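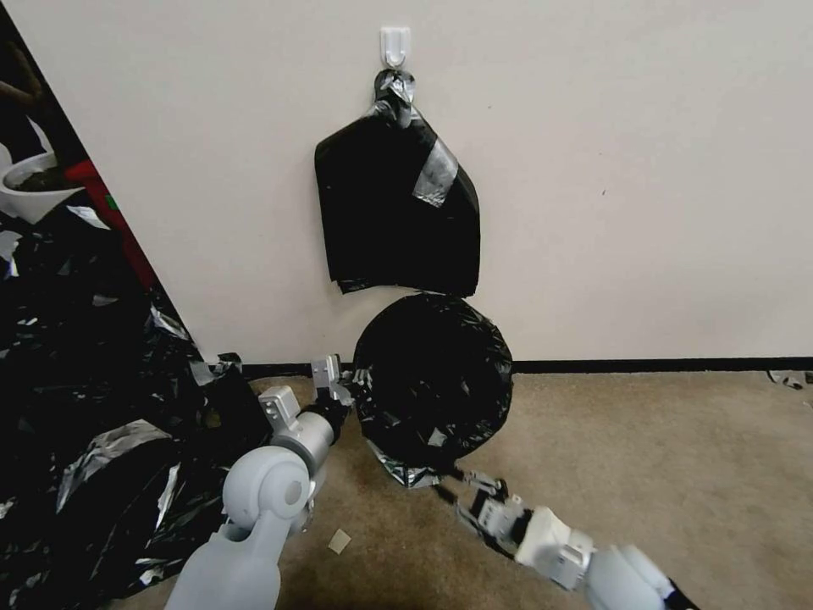

01/01/2022, soils lab, back room

Happy New Year to the mechanical convection oven, which spent the holiday running at 110 C with nothing in it. I found it that way this morning. The log says Verena signed it off, and Verena says the log is wrong, and the oven is not taking sides.

Came in to settle the balance question before the Koyama samples get going. Background for anyone reading later: the wash-loss numbers on the Koyama sand have been drifting. Same material, same No. 200 sieve, two operators, and the results won't agree. Miyuki blames the washing. Kanako blames the splitting. I blame the balance, mostly because it can't answer back.

Warmed up the balance for an hour. Leveled it (bubble was well off, somebody has been leaning on that bench again). Put the 2,000 g check weight on. Read 2,000.0. Took it off, put it back, 2,000.0. Tried it in each corner of the pan. Fine in each corner. Very annoying. There goes my theory, and before lunch too.

So on to splitting. Riffle splitter, the Vonolia one with the dented hopper. Ran a dry portion through it and weighed both pans. The left side came up heavy. Ran it again, left side heavy again. Turned the splitter end for end on the bench, and now the right side was heavy, so it's the splitter and it isn't the bench. Got down with a flashlight and found a chute half plugged with what I take to be clay from the Gakgate job, baked on hard enough to fire a pot with. We finished Gakgate ages ago. Everything since has gone through that splitter.

Chipped it out with the wooden scraper. Please use the wooden scraper. There are bright scratches in two of the chutes that look a lot like screwdriver, and I have my suspicions, and they are all about Yoshinori.

After cleaning, the two halves matched well enough that I stopped checking.

Does a plugged chute explain the wash loss? Partly, maybe. A bad split would bother me more if the pans differed in grading as well as in weight, and I haven't looked at that yet. I kept both halves from the bad split. They're in the covered pans on the second shelf, marked L and R. Don't tidy them.

Washed one portion anyway, to have something to show for a Saturday. Dry mass before washing 485 g. Soaked it with the dispersant, then poured over the nested pair, the No. 16 on top to protect the fine one. Kept going until the water ran clear, by my idea of clear. This may be the real problem. Miyuki's idea of clear is drinking water. Kanako's is weak tea. The written procedure says "clear" and leaves it to the conscience.

Proposal, to be argued over when people are back: we catch the wash water in the white beaker and hold it against the printed card. If you can read the small type through it, stop. Crude, but at least it's the same crude for everybody.

Checked the No. 200 itself under the lens while it was dripping. No tears, a little slack near the rim at one spot. I wouldn't condemn it. I also wouldn't lend it money. Inês has the Filanico spare in her cabinet, still sealed, and I'd like to run the next wash on both and compare.

Portion is in the oven now, which at least gives the oven a reason to be on. Weigh it Monday, then put it back and weigh again until it quits changing. Tare is written on the pan in grease pencil. If the grease pencil has burned off, it's also in the margin of this page.

To do:
Grading on L and R, full stack, 4 minutes longer on the shaker than last time.
Reorder dispersant. There are 2 bottles left and one of them has no lid.
Ask Inês about the spare sieve, nicely.
Add "look in the chutes" to the weekly check sheet. It's already on there, with initials next to it going back months. Ask about the initials.

Oven at 110, checked on the thermometer and not the dial. Lights off, door locked. Verena, I signed the log.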